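# A média

O relatório do método Elcombe tinha 3000 palavras, e Melur Tambunan só acreditava nas preposições. Leu-o de pé, encostada à parede, com o café já frio, e chegou à última página com a mesma pergunta da primeira: aprende o quê, exatamente?

- Aprende com as pessoas - disse Tsakiris. - Gravamos 3843 demonstrações. O modelo fica com o que há de comum entre elas.

- A média.

- Não lhe chamaria média.

- A fórmula da página 2 chama.

Tsakiris riu-se sem vontade. Era ele quem defendia o método perante a Flodmont, que pagava, e Melur era quem a Flodmont mandava quando desconfiava de alguma coisa. Em junho tinha passado uma semana na Grullgate, a ouvir falar de generalização, e voltara de lá com um caderno cheio de pontos de interrogação.

Foi ver as sessões. Havia um anel preto a toda a volta dos pés, uma barra de metal à altura das mãos, e em cada mão um cubo branco com desenhos de xadrez, preso por correias.
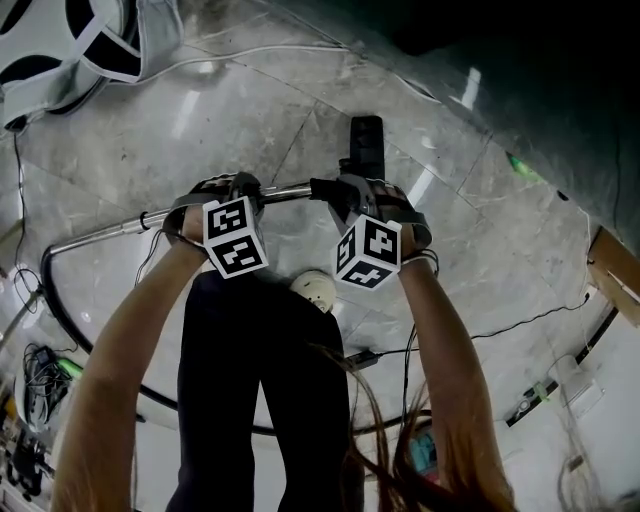
A taxa de êxito vinha a negrito no resumo, e Melur quis saber de onde saía. Demorou uma tarde inteira a arrancar a resposta. Das gravações tinham sido retiradas 866, classificadas como «hesitantes». Eram aquelas em que a pessoa parava a meio, mudava de ideias, largava o objeto e voltava a pegar-lhe de outra maneira.

- Ruído - explicou Tsakiris. - Estraga a curva.

- Quem decidiu que era ruído?

- Um critério.

- E quem escreveu o critério?

Ele olhou para o corredor, como se o autor pudesse vir a passar.

Nessa noite ela pediu as gravações excluídas e ficou a vê-las até perto das onze. Uma mão avançava, detinha-se, recuava um pouco. Numa delas, a pessoa passava quase um minuto diante de uma taça sem lhe tocar. Melur reparou que ela própria tinha parado de respirar.

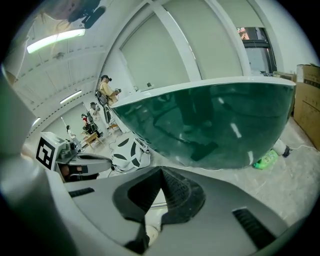 *A taça verde, apoiada na garra.*

De manhã encontrou Tsakiris a preparar mais uma ronda.

- Treine com tudo - disse ela. - Com as hesitações.

- Vai piorar.

- Talvez. Nesse caso escreve-se que piorou.

Levou cerca de duas semanas. O número desceu, menos do que ele temia e mais do que ela gostaria de admitir. O braço passou a fazer uma coisa nova: antes de fechar a garra, demorava-se. Tsakiris dizia que era um atraso de cálculo. Uma colega dele jurava que a máquina estava a pensar, e Melur pediu-lhe que não escrevesse isso em lado nenhum.

No parecer para a Flodmont pôs os dois resultados lado a lado, sem negrito. Na linha das conclusões escreveu «não sei», apagou, escreveu «inconclusivo», e ficou a olhar para a palavra com a mão parada por cima do teclado.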